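Mordale Household Water Readings

Overview

Mordale is a table of tap water readings from private homes in the towns of Dammont and Laskowska. Each row is one reading taken at one tap. The table covers hardness, pH, free chlorine and temperature at the tap. It does not cover lead, bacteria or any other health measure, and should not be used to judge whether water is safe to drink.

Maintainers: Lena Wasilewska (field sheets, units), Selma Berisha (cleaning, releases).

Files

readings.csv: one row per reading
homes.csv: one row per home, with town, pipe material and decade built
units.txt: units and rounding rules

Columns in readings.csv

home_id: string, matches homes.csv
tap: kitchen, bath or outdoor
month: bare month name
hardness: mg/L as calcium carbonate, whole numbers
ph: one decimal place
chlorine: mg/L, two decimal places
temp_c: degrees Celsius, blank if not taken
flag: see Cleaning

Collection

Residents ran the cold tap for 2 minutes before filling the sample cup. Homes with a softener were sampled upstream of it where a valve allowed. Each home sent in up to 18 readings. Strips were read against the printed Doketti chart, version 5, in daylight.

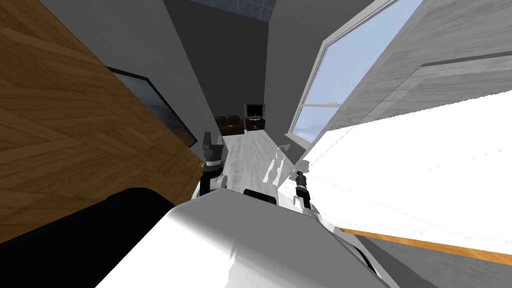
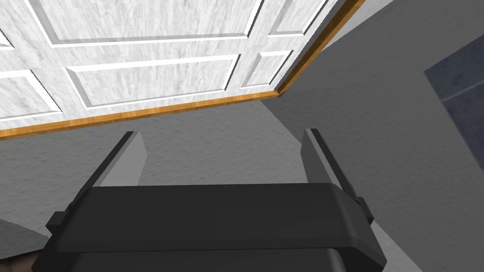
Why are some chlorine values blank when the other columns in the row are filled?

The chlorine pad has to be read before the others. Rows where the resident recorded a late reading keep their hardness and pH values, and the chlorine value is removed.

Cleaning

Rows with a pH outside the chart range were dropped. Duplicate rows were merged if all values matched. Flag L marks a late reading. Flag S marks a sample taken downstream of a softener. Temperatures entered in Fahrenheit were converted and rounded to the nearest degree.

Known issues

July is thin for Laskowska. Pipe material is reported by residents and was not checked. Home IDs below 20 come from the pilot and have no outdoor tap readings.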